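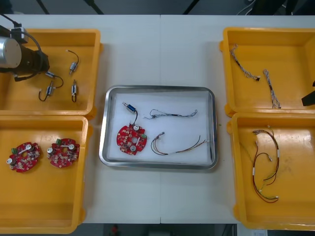 Quatro caixas amarelas, uma bandeja no meio e um kit começando a tomar forma.

Na semana passada prometi contar como organizo a célula de montagem de kits, e vários de vocês escreveram cobrando (oi, Orysia!). Então vamos lá. São as regras que uso hoje, depois de bastante tropeço, e valem para qualquer mesa com dois braços e peças pequenas com fio.

Primeiro: cada tipo de peça tem a sua caixa e pronto. Solenoide com solenoide, placa com placa, chicote com chicote. Parece óbvio, né? Só que sempre aparece aquela vontade de jogar dois chicotes parecidos na mesma caixa "só por hoje", e aí o braço pega o errado com toda a confiança do mundo. Eu deixo os solenoides e as placas redondas de um lado e os chicotes do outro, com a bandeja no centro, ao alcance dos dois braços.

Segundo: pouca peça por caixa. Com fio, caixa cheia vira ninho! Aqui o limite é 3, e se você usa chicote comprido, colorido, cheio de conector, ponha um só e reponha mais vezes. Perde-se um tempinho na reposição, mas a gente economiza muito mais em parada por enrosco.

Terceiro: combine por escrito quem entra na bandeja. Na nossa folha, um braço por vez sobre o aço, o outro espera do seu lado. O Pylyp queria liberar os dois juntos com uma zona dividida ao meio e eu até testei numa quarta-feira, mas a ponta de um chicote passou para o lado vizinho e lá fomos nós parar tudo. Voltei para a regra antiga e estou feliz com ela.

Quarto: forro branco no fundo da bandeja, trocado a cada turno. Ajuda a câmera a separar o fio escuro do metal (o reflexo do inox me deu uma dor de cabeça danada em julho) e ainda protege as placas.

Quinto, e aqui eu sou chata mesmo: repor peça só com a célula parada. Botão, espera, confere a luz, aí sim a mão entra. Nada de "vou rapidinho".

Para saber se as regras estão funcionando, anote os kits completos sem intervenção. Na última rodada na Skanbridge fizemos 109 kits e 98 saíram direto. Dos que sobraram, quase todos eram chicote preso em chicote, ou seja, regra dois. Se o seu número estiver bem pior, comece por ela e só depois mexa na velocidade dos braços.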